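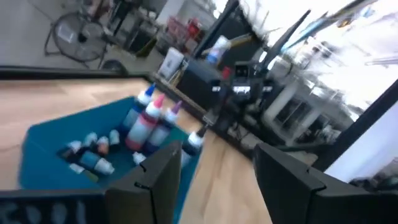 Paint and dye storage in shared craft rooms was looked at in the second part of the study, after the paper and textile stores. Liquid colour is sold in containers of very different shape, and most rooms keep it in whatever tray was to hand when the bottles were bought. Figure 3 is typical of the open trays at Dindeck: tall squeeze bottles are kept standing towards the back, small white-capped dropper bottles are grouped at the front left, and a teal bottle lies on its side in front of them. We recorded 641 containers of this kind across the two sites, Dindeck and Skandus, and sorted them by height, cap and position.

Figure 3. Open tray with squeeze and dropper bottles, Dindeck.

4.2 Upright and lying bottles

Tall bottles were seldom found on their sides. They are wide enough at the base to stand alone, and users tended to put them back where they had been. Small dropper bottles behaved differently. Once a neighbour had been taken out, the rest leaned into the gap, and by the end of a session several would be lying flat. Users at Skandus told us that they then picked bottles up one after another to read the label – a habit we also saw at Dindeck, though less often.

Cap colour was the main guide to contents at both sites. It worked well for the squeeze bottles, where cap and paint usually matched. It was of little help with the droppers, many of which had plain white caps, and users looked at the body of the bottle instead.

4.3 Dividers

In May we fitted card dividers to 10 trays, following the layout described by Mohamedi. Each tray had one open section for tall bottles and a grid of small cells for droppers. The trays were otherwise left as they were, and users were given no instructions. Lying bottles became less common in the divided trays, but loose caps did not, and these continued to collect at the foot of the larger bottles. The Darine layout, which adds a shallow cup for caps, was not tested.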